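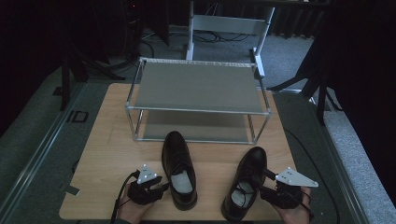 Sindadthorpe shared workshop, gripper build, progress to the end of November

Both hand-held grippers are built and in use. We logged 571 shoe-and-rack runs this period. Dress shoes are the slowest item, and the heel grip still slips in 3 of the 45 runs we checked by hand. New jaw pads are on order from Vukport.

Spending stands at $1,015, mostly cable and printed plates. The Kedus arm mount has not been started. We plan to begin it once the pads are fitted.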